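Bedding drive at the Florkton shelter 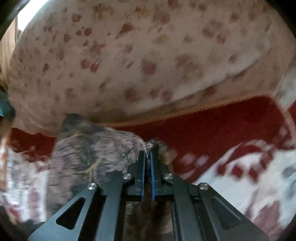 The Florkton shelter is taking pet bedding again through the end of September, and the Skekville branch will start in October. Last year's drive brought in 67 beds and blankets. Covers wear out faster than the filling, so patterned ones are welcome — a cream fabric with reddish-brown and tan blotches, like the one on the red and white rug, is fine. Please wash everything first and leave out feather pillows. Drop-off is at the Boateng Street door from 9 in the morning. Large beds can go in the shed behind the office. Towels are still needed too, any size.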